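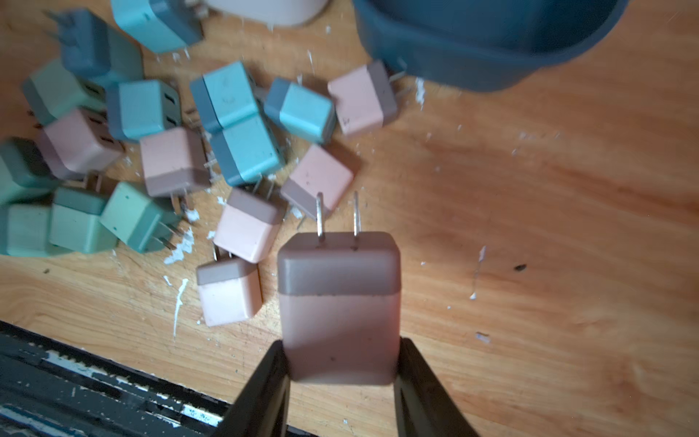
Preguntas frecuentes sobre la incidencia de la célula Deltum

Última revisión: 21/10/2018

Esta página reúne las dudas que nos han llegado sobre las paradas de la célula de clasificación de cargadores y sobre el golpe entre brazos que obligó a suspender las pruebas. La iremos corrigiendo a medida que avance la revisión con Seixas, que hizo la integración.

¿Qué pasó exactamente?

Durante una tanda de clasificación por colores, el brazo derecho cerró la pinza sobre dos cargadores a la vez. El programa esperaba uno solo, dio por bueno el agarre y siguió con el movimiento. El segundo cargador se soltó en el trayecto, el brazo volvió a buscarlo fuera de su zona y tocó el antebrazo del izquierdo. Saltó el límite de par y la célula se detuvo. No hubo heridos.

¿Por qué no se detectó el agarre doble?

La comprobación mira la apertura de los dedos al final del cierre. Si un dedo entra en el hueco entre dos piezas y arrastra la de al lado con las clavijas, la apertura medida es la misma que con una sola pieza. El registro de aquella tanda marca «agarre correcto» en 12 intentos seguidos, y al menos 5 no lo eran.

¿Es un defecto de la pinza?

No lo parece. Stirari revisó los dedos y el motor de cierre y los encontró dentro de tolerancia. El desgaste del recubrimiento es el normal para las horas que llevan.

¿Se puede seguir trabajando con los dos brazos?

Sí, a velocidad reducida y con las zonas separadas. Mientras un brazo deposita en una bandeja, el otro no puede entrar en el espacio de delante. El ciclo completo se alarga unos 36 segundos, y por ahora lo damos por aceptable.
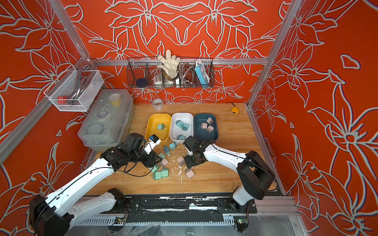 Marisol Camacho preguntó en los comentarios si la parada por par basta para proteger a quien esté recolocando piezas en la mesa. A su juicio no basta, porque el límite solo actúa cuando ya ha habido contacto, y pedía que se cortara la alimentación de los brazos antes de meter las manos.

Tiene razón y hemos cambiado la instrucción. Antes se permitía pausar el programa y ordenar los cargadores con los motores activos. Ahora hay que pulsar la seta de emergencia, comprobar que los dos brazos están sin tensión y solo entonces tocar la mesa. La pausa por software deja de valer como medida de seguridad.

¿Qué hago si la célula se para con una pieza en la pinza?

Pulse la seta y sujete la pieza con la mano antes de liberar los dedos desde el panel. No tire de ella: las clavijas se enganchan con facilidad y ya hemos doblado un dedo de esa manera. Después anote la hora y el brazo en la hoja de incidencias.

¿Y si aparece el código 63?

Indica que la posición final no coincide con la prevista. Puede ser un roce con otra pieza o con el borde de una bandeja. Rearme una vez. Si vuelve a salir en la misma tanda, deje la célula parada y avise.

¿Influye cómo estén colocados los cargadores?

Bastante. Los fallos se concentran en piezas que se tocan por un lateral o que quedan apoyadas en las clavijas de otra.

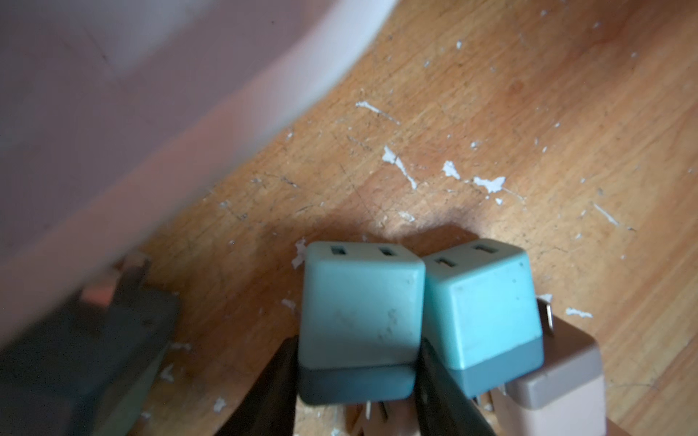 Con las piezas separadas al menos el ancho de un dedo no hemos podido repetir el fallo. Como esa separación no se puede garantizar en el uso normal, Seixas prepara una segunda comprobación: levantar un poco la pieza, detenerse y contar con la cámara de muñeca lo que hay entre los dedos. Si hay más de una, el brazo baja, abre y vuelve a intentarlo desde otro ángulo.

¿Conviene limpiar la mesa antes de cada tanda?

Sí, con la célula sin tensión. Los restos sueltos confunden a veces la detección de bordes — no causaron el golpe, pero sí varios intentos en vacío.

¿Afecta esto a la célula Cleretti?

No. Tiene un solo brazo y usa ventosa. La instrucción sobre la seta de emergencia se aplica igualmente.

¿Cuándo se recuperará la velocidad normal?

La nueva comprobación está prevista para noviembre. Hasta que pase las pruebas, los límites actuales se mantienen y no deben modificarse desde el panel.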